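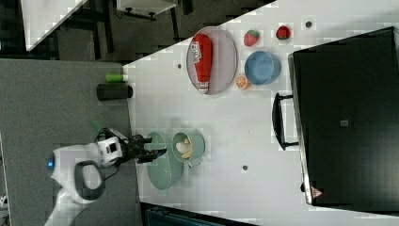

March, by Dirceu Vieira
Last updated: Wednesday

When I moved to Sullasgate I could not cook. My neighbor Miranda said to start with soup, so for 30 days I made soup every evening.
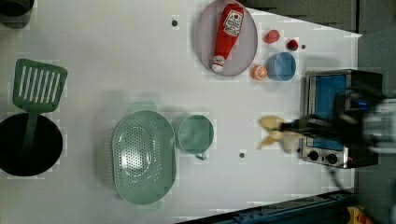
The first ones were too salty - I was reading teaspoon as tablespoon. By the second week I was sleeping better and spending less at the shop on Mudville Road. 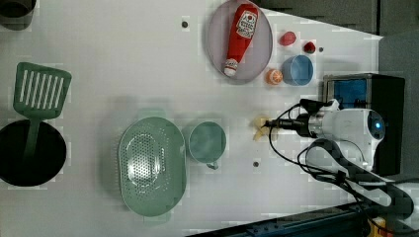 What I cook now

Beans with rice, mostly. On Sundays I call my mother and she corrects me. She never measures anything, so I write down her words and guess the rest.

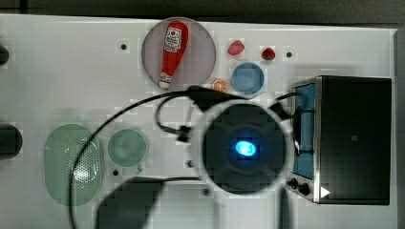 Ketchup on the plate, strawberries beside it.

Next month I will try bread.

4 comments - 30 shares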